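3. Waste sorting in shared office buildings

3.1 Study sites and bin layout 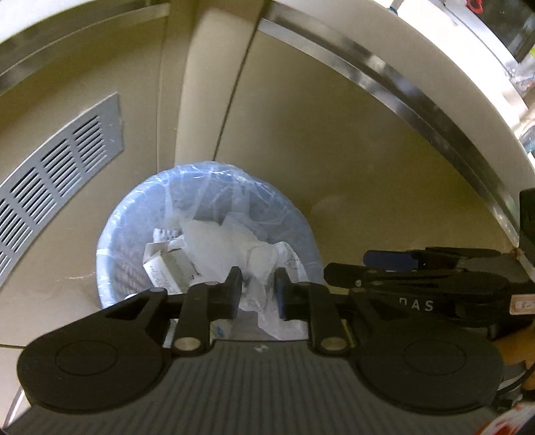

Figure 2. A round trash bin on the floor of a recessed enclosure with beige walls. A crumpled white tissue is in the bin.

The study covered two office buildings, which we call by the names of their streets, Fedton and Tomar. Both are rented floor by floor to small firms, and both have shared kitchens, restrooms and copy rooms. Fedton was built first and has long hallways with the kitchens at either end. Tomar has an open plan on most floors, with a single kitchen near the elevators. Across the two buildings, 337 people agreed to take part by filling out a short survey at the start and again at the end. The building managers gave us access to the waste rooms from March to August.

Before the study, both buildings used the same setup. Each desk had its own small bin, emptied every evening, and each kitchen had one large bin for mixed waste and one for bottles and cans. Paper was collected only in the copy rooms. Tenants told us in the first survey that they seldom carried anything to the copy rooms unless they were going there already. Several wrote that they did not know the desk bins and the kitchen bins ended up in the same container.

In the Fedton building, we removed the desk bins on half the floors in April and put in shared stations with separate openings for paper, food scraps, containers and other waste. The remaining floors kept their desk bins and served as the comparison. In the Tomar building, every floor kept its desk bins, but new labels were put on the kitchen bins. The labels showed common items from the kitchens, such as tea bags, yogurt cups and paper towels. Restroom bins were left alone in both buildings.

3.2 Weighing and sorting

Waste was collected by Plondum, the cleaning contractor for both sites. Crews tagged each bag with the floor and the type of bin, and the bags were taken to the waste room and weighed on a floor scale before noon the next day. A sample of the tagged bags was then opened and sorted by hand into the same four groups used at the stations. In total, 2000 bags were weighed and 77 were opened.

Tissues and paper towels caused the most trouble in sorting. They look like paper, and many people treat them as paper, but the mill that takes the paper from these buildings does not accept them. In our records, they count as other waste when found in the paper stream and as correctly placed when found in the mixed waste. Used towels in the food stream were also counted as correct, as the composting site takes them. Paper cups with a plastic lining were counted as other waste wherever they turned up.

Bags that had split, or that had lost their tags, were weighed but left out of the results by floor. We did not try to trace any item to a person, and envelopes or other mail found in the bags were set aside unread.

3.3 Survey

The survey had three parts. The first asked where people usually threw away a list of everyday items. The second asked how far they were willing to walk to a bin, with distances given as places in the building ("the next desk row," "the kitchen," "another floor"). The third left room for comments. Responses were entered with the Fladari form tool and checked against the paper copies by a second reader.

Of those who filled out the first survey, 65 percent also filled out the second. Most of the drop came from one tenant in the Tomar building that moved out in June. We kept the first-round answers from that firm in the tables on starting habits and left them out of any before-and-after comparison.

3.4 Limits of the setup

The two buildings differ in more than their bins. Fedton has more kitchens per floor, so the walk to a station is shorter there for most desks. Many tenants in Tomar also order lunch in, and the food containers raise the weight of mixed waste on those floors around midday. For these reasons, we compare floors within each building first and treat differences between the buildings with care. Changes in summer staffing are covered in Section 4, along with the weights by month.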